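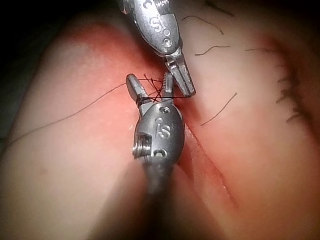
*Tying a suture on a training pad with two robotic instruments*

# Setting up a recall list for a small dental clinic

I love a good recall list! It's the least glamorous thing in the practice and it does more for patients' teeth than any new chair we've ever bought. When we opened the Cedberg clinic we had 16 folders of old patient cards and no way of telling who was due for what. Now anyone on the front desk can answer that in a minute, and you can get to the same place with a plain spreadsheet.

## What you need

- A spreadsheet shared between the front desk and the surgery
- Your patient cards or an export from your records system
- A quiet afternoon (two if your cards look like ours did)

## 1. Pick your columns

Keep it short. We use patient number, last check-up, recall gap in months, next due month, best way to reach them, and notes. Leave clinical details in the record where they belong.

## 2. Let the dentist set the gap

Please don't put everyone down for six months! Someone with healthy gums and no recent fillings may be fine with a longer wait, while a patient with gum disease could need to come back in 3. Ask the dentist to say the number out loud at the end of each check-up, and type it in before the patient has their coat on.

## 3. Work out the due month

Add the gap to the last visit and store only the month. We tried exact dates at first and spent ages moving them about. "October" is all you need to plan a book of appointments.

## 4. Send the first reminder

Send it five weeks ahead. Ours is two lines long: you're due a check-up, and how to book. Lotte Van Leeuwen, our hygienist, rewrote it last spring with the practice phone number right at the top, and I'm so fond of that version that I've passed it on to the Ereden and Flarnar clinics too.

## 5. Chase twice, then pause

If there's no reply after a fortnight, try a different route (a phone call if you sent a text, a letter if you rang). After the second try, mark the row "paused" and look at it again at the next yearly tidy-up. Keep the row, though – people do come back, often with a sore tooth, and it's lovely to have their history ready.

## 6. Check the list each month

Sort by due month and look at the overdue rows first. If they're piling up, hold back a few morning slots for check-ups before the book fills.

**Moving over from Brouwer cards:** the recall gap is on the back, bottom left, and it's often in pencil. Copy those first, before they fade any more.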